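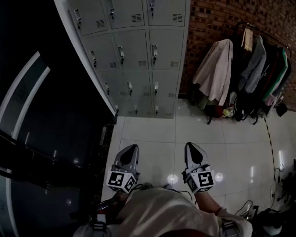
Put the fabric weight on the label

A garment label in a chain store gives the fiber content, the country of origin, the size and the wash instructions. It leaves out the number that would tell a buyer most about how the thing will hang and wear, which is the weight of the cloth per square meter. I think that number should be printed on every label and on every product page, and I think the usual objections to it are weak.

Take cotton T-shirts. Two shirts can both say "100% cotton" and have very little else in common. One is thin enough to show a bra strap through the back. The other holds its shoulder line without help. Fiber content is the same for both. In a store you can pinch the cloth and get a fair idea. Online you have a photograph taken under strong light, often with the back of the garment clipped, and a paragraph containing the word "premium."

The mills know the figure. So do the brands, as cloth is ordered by weight as well as by width and color. When Plarthorpe buys jersey for a season of basics, the weight is on the purchase order and on the test report. It drops out somewhere between the warehouse and the product page. Restoring it would take one field in a database that already holds the field.

A few sellers do this. Juvine lists a weight for knits and leaves it off for wovens, for no reason that I can find on the site. Từ, a much smaller label, lists it for everything, down to the pocket lining. I bought a sweatshirt from Từ in November, listed at 339 grams per square meter, and a pair of work pants listed at 530. Both were what I expected when I opened the parcel. I have stopped returning things to that store. I still return things to Juvine, nearly all of them wovens.

The first objection is that shoppers will not understand the unit. They did not understand denier either, until hosiery packs carried it for long enough. People learned that a low number was sheer and a high number was opaque, and they now buy tights by it with no trouble at all. Nobody had to be taught the definition. A buyer who owns one sweatshirt with a known weight has a reference point for every other sweatshirt.

The second objection is better. Weight is easy to misread as quality, and it is a poor measure of quality. A heavy cloth can be made from short fibers, knitted loosely and pumped full of finish that leaves in the first wash. A light cloth can be tightly woven from long fibers and outlast it. All of this is true. It is also true of fiber content, which we print anyway. "Cashmere" on a label covers a wide range of yarn, some of it bad. A number that can be misread is still more useful than an adjective that cannot be checked.

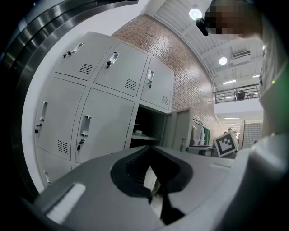
Gray metal lockers, keys in the doors.

There is a practical matter of how the figure is taken. Cloth changes weight as it is dyed, finished and washed. Jersey that relaxes in the wash gets denser, so a figure measured before washing will read lower than the same shirt after a month of use. A brand could choose whichever stage flatters it. The fix is to state the stage: "weight as sold" or "weight after one wash." I would prefer the second, with a tolerance printed beside it. Flastamen, which sells overshirts and little else, already prints 2 weights on its hang tags, before and after washing. The tag is no larger than anyone else's.

Garments with several cloths need a rule as well. A lined coat has a shell, a lining and often an interlining, and a single average would mean nothing. Shell and lining should be listed separately. Anything covering less than a small share of the surface, such as a collar facing, can be ignored. Fiber labels are commonly laid out this way already, part by part.

What I would not do is turn the number into a grade. "Light," "medium" and "heavy" are used now, and they mean something different for shirts, denim and coats, and something different again from one brand to the next. I own six shirts described as midweight. One could be worn under a suit in August and one is close to being a jacket. The word has told me nothing about any of them. A plain figure in grams would have taken up less room on the page.

Brands that sell thin cloth at thick prices have a reason to leave things as they are. The others are giving up an easy advantage, and I do not see what they get in exchange.

6 comments | 339 shares
Contact | Copyright, all rights reserved | Back to top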